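Why did the arm at Clisstead stop on Thursday?

The short answer is a cable. Dariusz Sadowski was running the pick routine over the gray cabinet when the gripper quit responding and the arm went into a protective stop with error 321. We'd love to tell you we spotted the trouble right away, but it took us most of the afternoon, and we swapped a perfectly good power supply along the way!

What exactly went wrong?

The gripper cable had been tied a little too short at the wrist. Every time the hand turned toward the back of the cabinet top the cable pulled tight, and after 1446 cycles the plug had worked itself partly out of its socket. The log only says "tool lost", so please do look at the plug before you start changing parts.
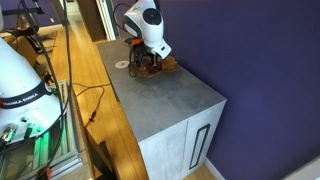 The arm over the cabinet top, with the gripper cable hanging in a loop beside the finger.

Was anyone hurt?

No, thank goodness. Dariusz was outside the marked zone, and the arm held its position when it stopped.

Can I just clear the error and carry on?

Please don't. A loose plug can come back to life for a minute or two - and then the gripper may open or close when your hand is near it. Press the stop button, wait for the arm to settle, and reseat the plug with the power off. Then run 4 slow cycles while you watch the cable through the whole turn.

Who do I call if it happens again?

Stijn Van Dijk on the Kairys desk, any time after lunch.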